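[vavomport-users] Re: Teaching by hand: how many runs before it's worth training?

From: Raphaël Courtois
To: vavomport-users

Hello all, and thanks for such a good question! I've been meaning to write up our bottle and box task for weeks and this has finally made me do it.

On the list at 16:40, Caron wrote:

> We have just got our first hand-held gripper working with Vavomport and
> I'm trying to plan the recording. The old advice in the Kusard notes was
> 200 runs per task, all from the same start position. That seems a lot for
> a simple pick and place. Is anyone getting by with fewer? And do you move
> things about between runs or keep them still? We get tired and sloppy
> after an hour, and I'd sooner not record rubbish.

Short answer: yes, fewer, and please do move things about!

We started with 200 as well, back in June, with the bottle on a pencil mark every time. The policy was lovely as long as the bottle stood on the pencil mark. Shift it a hand's width and the arm would close on thin air, very confidently. So we threw that set out and recorded 100 runs with the bottle in a new spot each time, and the box turned a little as well. The second set was half the size and did far better on our test: 46 tries, with only a handful of misses, nearly all of them when the bottle was close to the table edge.

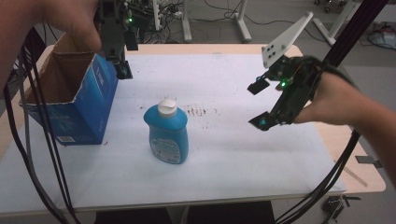 Page last changed: June, 18:05 (list archive, Kondton mirror)

The task is a plain one. Bottle standing on the table, open box off to the left, hold the gripper in your right hand, close on the bottle, lift, carry it over, let go. What I love about working with the hand-held gripper is how quickly a new person gets the hang of it. With our old remote control set-up I needed a whole morning before my runs were fit to keep – with this one my first decent run came before my tea had gone cold.

A few things that helped us, in no special order:

Come in with the fingers wide open, and open them early. If you are still opening as you reach the bottle, the policy picks up that habit and knocks things over.

Don't correct yourself too neatly. If you come in a bit crooked, slow down, straighten up and carry on. Those runs were some of our most useful ones (I used to delete them, which I now regret).

Keep your free hand doing the same job each time, or keep it well back. We had a batch where I steadied the box on some runs and left it alone on others, and I'd like to record that batch again.

Mind the cables. Ours trail down beside the table and I've pulled a run off course more than once by leaning on one.

On getting sloppy: we stop after 24 runs and swap over. You can see it in the plots if you don't, the paths get shorter and jerkier towards the end. Two people taking turns also gives you two slightly different ways of reaching, and I think that does the policy good, though I haven't tested it properly.

One thing I'd like to ask in return. Has anybody tried mixing hand-held runs with remote control ones in a single training set? Vavomport will load both without complaint, but the timing differs quite a bit and I don't know whether to stretch one to fit the other or leave them as they are.

Happy to share the recording sheet we use, just write to me off list.

Raphaël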